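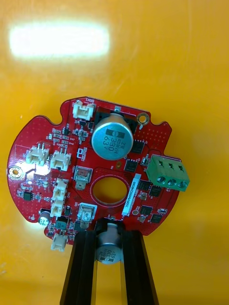

Drimcombe单元的任务说起来一句话:把圆形电路板从料架上取出来,立着送到检查位,让腕部相机看清楚,再放回去。我们组从学期初接手,一直到交这份报告,大部分时间都花在让它“每次都夹在同一个地方”上。电路板这种东西真是越看越有意思!它边缘有缺口,绿色的三位接线端子伸出板边,板上光白色插座就有6个,能下手的地方比我们想象的少得多。最后定下来从下缘夹,两根黑色手指中间正好留给那颗倒着印有63V和330的电解电容,手指往中间多走一点就会碰到它。黄色背景上那一大块白色反光也是老对手了,后面灯光一节会专门写它。

圆形电路板取放单元的安装、调试与维护
自动化综合实践 项目报告
指导教师:Nélida Bravo
实验地点:Farías楼机器人实验室

一、项目内容

单元由一台小型机械臂、一只Cernisau两指电动手爪、一台装在腕部的小相机、一块黄色背景板、一个料架和一个控制柜组成。机械臂的控制软件叫Skendeck,运动程序、输入输出和手爪参数都在里面改。上一届同学把机械部分搭了起来,也跑通过,不过他们用的工件是塑料圆盘,边缘光滑,厚度均匀,随便夹都能夹住。换成真正的电路板以后,手爪行程、夹持力、相机位置和检查流程全部要重来。

Bravo老师给我们的要求有三条:第一,整套设备从断电状态开始,任何一个组员照着说明都能把它恢复到可以工作;第二,连续运行期间不损坏板子;第三,把维护方法写下来,让下一届看得懂。我们觉得第三条最难,写完之后才发现第一条也不轻松。

本报告只写设备这一侧的工作。识别缺件、读标签这些图像处理的内容由另一个组负责,我们交给他们的是稳定的画面和稳定的触发信号。两个组的接口写在附录里,这里不重复。

二、接手时的状态

第一次上电就报错。Skendeck界面上显示手爪通信超时,机械臂本体倒是正常回零。我们当时很兴奋(终于有东西可以修了),马上分头查:一个人查手爪的供电,一个人查通信线,一个人翻上一届留下的笔记。

供电没有问题。通信线从控制柜出来,沿机械臂外侧走到腕部,中间用扎带固定。把腕关节慢慢转到一侧,通信恢复;转回来,又断了。故障点就在第五关节和腕部之间那一段,扎带勒得太紧,线在同一个位置反复弯折,外皮已经有一圈发白。我们把这段线整根换掉,没有接续。换线之后重新上电,手爪一次就识别到了,那天晚上全组都舍不得走。

除了线,还有这些问题:

底座四颗固定螺栓里有一颗可以用手拧动。
腕部相机支架的一侧螺钉没有垫圈,振动后会松。
背景板用双面胶固定在立柱上,上沿已经翘起。
料架的零点没有任何标记,挪过之后没办法放回原处。
控制柜门内侧的接线图和实际接线对不上,急停回路的线号有一处标反了。

最后一条我们当天就报告给了Bravo老师。她带着我们把急停回路从按钮到继电器逐段测了一遍,确认功能正常,只是图纸画错,然后让我们重新画图。新图现在贴在柜门里,旧图作废。这里想多写一句:测急停的过程比我们预想的有收获,以前只知道拍下去会停,这次才明白两路触点为什么要分开走,复位按钮为什么必须单独按。

三、底座、料架与背景板的重新安装

底座先拆后装。拆之前用划线笔在台面上描出底座轮廓,方便装回时初定位。台面上的螺孔里有一些碎屑,用吸尘器吸干净,再用丝锥轻轻过了一遍。四颗螺栓按对角顺序分两轮上紧,第一轮只到贴紧,第二轮用扭矩扳手上到手册规定值。每颗螺栓头和底座之间画一道连续的漆线,以后扫一眼就知道有没有转动。这个办法是实验室里钳工师傅教的,简单得让人高兴,我们后来把单元上所有关键螺钉都画了线。

料架改动最大。原来的料架是平放的,板子平躺在里面,手爪从侧面伸进去时,手指会先碰到高的元件。改成竖放以后,板子立在槽里,下缘悬空一段,手指从下方进入。竖放也带来新麻烦:圆板在槽里会滚。我们试过在槽底加挡块,效果一般,板子仍然会转一个小角度;后来利用边缘的缺口,在槽侧面加了一个小凸起,让缺口卡上去,角度就定住了。做这个凸起改了好几版,前几版太尖,取板的时候会挂一下,最后一版把顶部磨圆,取放都很顺。

料架底部加了两个定位销,台面对应位置打孔。现在把料架整个拿走清洁,再放回来,不需要重新示教。加定位销之前,每次打扫卫生都等于一次重新调试,加完以后这件事彻底不用管了,推荐所有做类似单元的组在第一周就把它做掉。

背景板换成螺钉固定,四角加平垫。黄色是图像组选的,红色板子放在前面边界很清楚,黑色手指也分得开。背景板的倾角可以调,方法见第五节。

四、手爪

Cernisau手爪是电动平行开合的,张开宽度和夹持力都可以在Skendeck里设。它对新手很友好,状态灯一看就懂,不过要让它温柔地夹住一块装满元件的板子,还是得花心思。

夹持位置。我们先把电路板正反两面仔细看过,把不能碰的地方列出来:电解电容、插座、接线端子、芯片、功率管。板的上沿有一颗横躺的大电容和黑色的电容托架,还有一个两针插座,从上面夹想都不用想。右侧被接线端子占住。左侧是插座集中的区域。剩下的只有下缘,而下缘中间又挂着一颗电容,左侧还有一个白色插座。于是两根手指分别落在电容两侧,左手指紧挨着插座,但不压它。能用的宽度很窄,示教点稍微偏一点就会碰到东西。

手指方向。手指竖直向上,板子被举起来以后重心在手指上方。起初我们担心它会前后倒,做了几次快速加减速试验,只要夹持力够,加速度限制住,板子不会晃。Skendeck里可以给单段运动单独设加速度,取出后的第一段我们设得最低,离开料架以后再放开。

夹持力。从最低一档开始往上加,每加一档,用手轻轻拨一下板子上沿,看它有没有相对手指转动。找到刚好不转的那一档,再往上加一档作为工作值。这里我们犯过一个错误:第一次直接沿用了塑料圆盘的参数,力太大,夹起来的时候板子发出一声轻响,把大家吓坏了,赶紧松开。板子用放大镜检查没有发现裂纹,可是从那以后新工件一律从最低档开始,写进了操作说明的第一行。

张开量。闭合前手指的张开宽度决定了进入料架时两侧的余量。太宽会碰到邻槽的板子,太窄会擦到本槽的元件。我们把进入路径拆成两段:先在料架外张到中间宽度,进入之后再闭合。退出时反过来。为了不让手指在放板之后带动板子,松开动作结束后要等一小段时间再移动,这个等待一开始没有加,放回去的板子总有几块是歪的。

手指清洁。手指内侧会积灰,还会粘上助焊剂残留,夹持力不变而板子开始打滑,多半就是这个原因。用无尘布蘸异丙醇擦,擦完晾干再用。不要用砂纸,不要用刀片刮。

五、相机与灯

相机装在腕部,跟手爪一起走,所以不管机械臂停在哪里,手指和被夹住的板子在画面里的位置都应该一样。这是腕部安装最可爱的地方:手指本身就成了一把随身携带的尺子。只要画面里手指的位置变了,说明相机支架动了;手指没变而板子变了,说明夹偏了。排查故障时先看手指,能省掉一半的争论。

支架螺钉补上了弹簧垫圈,涂了中强度螺纹胶,画了漆线。相机线从支架后方绕一个松弛的圈再进线夹,腕关节转到两个极限位置时线都不受拉。这一点在第二节的教训之后我们格外小心,每次改完走线,都要用手动低速把每个关节转到两端看一遍。

镜头到手指的距离是115毫米,对焦环锁定之后用一小条胶带封住。曾经有人擦镜头时碰到对焦环,画面虚了一点点,图像组的程序没有报错,结果那一批数据全都要重拍。胶带就是这么来的。

灯光一节终于到了。黄色背景板表面光滑,灯一打上去,左上方就出现一块边界清楚的白色反光。刚看到的时候我们以为是曝光太高,把曝光往下调,板子暗得看不清丝印,白块还在那里。后来拿一张黑卡纸在灯前慢慢移动,卡纸挡住灯的哪一部分,白块就缺哪一部分,这才确定它就是灯罩的倒影。那一刻真的很像破案!

处理办法分两步。第一步是让反光离开板子的轮廓。白块在背景上,只要不和板边重叠,图像组就可以接受。调灯比调背景板方便,把灯架往外侧移,白块随之移动,移到合适位置后锁紧灯架,在滑轨上刻线。第二步是减弱它,在灯前加一层扩散片,白块边界会变软一些。扩散片同时让银色电容端面上的亮斑变弱,上面的字更好认。扩散片会让整体变暗,曝光时间要相应加长,机械臂停稳以后才能拍。

我们也试过磨砂背景纸,反光确实没有了,可是纸边受潮会起皱,换起来又麻烦,最后还是用回光滑的板。光滑的板擦一下就干净,这个优点在实验室里太重要了。

窗户也是灯。下午的光会从侧面进来,背景右侧的亮度会跟着变。我们把百叶窗放下作为开机检查的一项。

六、示教与标定

示教顺序固定如下,换人操作也不能跳步:

先确认料架落在定位销上,背景板和灯架对准刻线。
机械臂回零,手爪回零。
用校验圆板(一块没有元件的空圆片,中心打孔)示教料架第一槽和最后一槽,中间各槽由程序按间距计算。
示教检查位,让校验圆板正对背景。
换成真实电路板,以低速走一遍,人站在急停旁边。
把夹持参数从校验参数切换到工作参数,再走一遍。

第三步值得多说几句。最初每个槽都单独示教,点多了以后很难保证一致,改一次料架就要全部重做。改成只示教首尾两槽以后,误差反而更小,修改也快。前提是槽距均匀,我们用卡尺量过,料架加工得很好,放心。

工具坐标系用四点法标定,针尖对针尖,从不同姿态接近同一点。第一次标定结果残差偏大,找了很久才发现针尖没有完全插到底。重做之后残差明显变小,机械臂绕工具点转动时,针尖看上去几乎停在原地。看到这个画面,几个人同时“哇”了一声,旁边做实验的同学都回头看。

七、程序结构

Skendeck里的主程序分成取板、送检、等待图像结果、放回四个子程序,每个子程序开头都检查手爪状态,结尾都回到安全点。安全点选在料架外侧上方,从这里到任何工作位置都不会碰到东西。出错以后手动恢复也先回安全点。

取板后有一次“夹住确认”:手爪闭合完成后读实际开度,如果开度小于板厚对应的值,说明没夹到东西,程序退回安全点并提示空槽;如果大于上限,说明夹到了元件或者夹歪,程序原地停住,等人来看。原地停住这一点讨论过。有人主张自动松开,Bravo老师问了一句:“松开以后板子会去哪里?”大家就都不说话了,改成停住。

等待图像结果时有超时。图像组的电脑偶尔会慢,超时后程序重试2次,还没有结果就把板子放回原槽并记录槽号。板子一直举在半空等人来处理,对手爪和板子都不好。

八、试运行

试运行从2月27日开始,分多次进行,目标是累计完成3000次取放。每次取放之后程序自动记录槽号、手爪开度、各段用时和图像触发时间。目标次数已经完成,过程中没有板子因为取放损坏,这是我们最骄傲的一项结果。

停机都有记录,按原因归类如下。

打滑。板子举起来以后慢慢转了一个角度,图像组先发现。擦手指后恢复。处理:把手指清洁从每周改为每次开机。

放回不到位。缺口没有卡上料架的凸起,板子露在槽外。原因是放回时的末段速度太快,板子在槽里弹了一下。处理:末段降速,松开前增加短暂停顿。

开度超上限停机。有人把板子转了一个方向放进料架,手指夹到了左侧插座旁边的位置。夹住确认起了作用,程序停在原地,插座没有受压。处理:在每个槽口贴上方向标记,装板时绿色端子一律朝同一侧。

触发丢失。机械臂到位信号发出太早,振动还没有停,图像组的程序拒收模糊画面。处理:到位后延时再触发。

通信超时。第二节换过的线一直没有再出问题,这次是控制柜里的接头没有插紧。处理:插头加锁扣,写入月检。

把这些记录按时间排起来看,前半段停机多,后半段少得多。中间有一段时间完全没有停机,我们反倒不放心,跑去检查日志是不是没写进去(写进去了)。

九、维护表

下面的内容另外打印了一份,挂在控制柜旁边。

每次开机
擦手指内侧和背景板。
看所有漆线是否连续。
放下百叶窗,开灯,等灯亮度稳定。
手爪空载开合,听有没有异响。
用校验圆板走一遍低速流程,对照手指在画面里的基准位置。

每周
检查腕部线缆有没有发白、压扁或者扭转。
检查料架定位销,擦掉销孔里的灰。
清洁镜头,只用气吹和镜头纸,不碰对焦环。
备份Skendeck程序和参数,文件名带版本号。

每月
按下急停,确认机械臂停止、手爪保持夹持,再确认必须单独复位才能恢复。
复查底座螺栓扭矩。
打开控制柜,检查接头锁扣和风扇滤网。
重新核对工具坐标系,针尖偏移看得出来就重做标定。

出现以下情况立即停用并告诉指导教师:线缆外皮破损,手爪有金属摩擦声,急停后任一轴仍有动作,板子上任何元件松动或变形。

备件放在料架下面的抽屉里:腕部通信线一根,弹簧垫圈,平垫,扩散片,备用背景板,无尘布。用掉了请在本子上写一笔。

十、不足和下一步

手指目前仍是通用形状。我们画了一版专门配合板边弧度的手指,内侧带一道浅槽,可以同时限制前后倾倒,图纸已经交给实验室,还没有加工。如果能装上,夹持力应该可以再降一档。

料架只适合这一种板。边缘缺口的位置不同,凸起就用不上。比较好的做法是把凸起做成可以更换的小块,用一颗螺钉固定。

背景反光还在,我们只是把它挪到了不碍事的地方。图像组提议试偏振片,我们很想试,时间不够了。

换线的那一段机械臂,外部走线始终是个隐患。要么加拖链,要么改走内部。Farías楼的实验室8月有停机检修,适合在那个时候做,拆下来慢慢弄,不影响上课。

还有一件小事:操作说明写完以后,我们请一位没有参加项目的同学照着做,卡在“确认手爪回零”这一步,因为说明里没写去哪个页面看。现在已经补上了界面位置。下一届改完说明,也请找一个没碰过设备的人来试一遍。

十一、致谢

感谢Nélida Bravo老师在急停、标定和程序评审中的指导,她几乎每次都是先提问,然后等我们自己想明白。感谢钳工师傅帮忙磨料架的凸起,并教会我们画漆线。感谢图像组容忍我们反复挪灯。

附录清单
附录一 控制柜接线图(新版)
附录二 与图像组的信号接口表
附录三 Skendeck程序与参数备份说明
附录四 试运行停机记录
附录五 料架与专用手指图纸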